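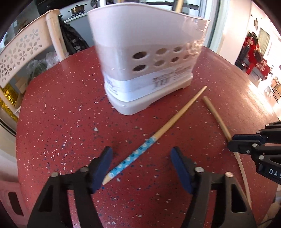

Handout 2, Gripper Care and Setup
Echevarría, Kerstead Workshop Notes
05/05/2022

Chopsticks are the practice piece for the hand-held pair because a thin round stick soon shows up badly set fingers.

Before a session, check both grippers:

Wipe the finger pads with a damp cloth and let them dry. Blue pads should sit flat on the inner faces. Replace any with a lifted corner.

Check the screws on the fingers. Snug is enough — overtightening bends the finger.

Close the jaws on a plain stick. The pads should touch it together. If one lands first, loosen that finger, reseat it and try again.

Repeat on a wrapped stick, which is thicker at the grip.

Log the result on sheet 11. Spare pads are in drawer 16.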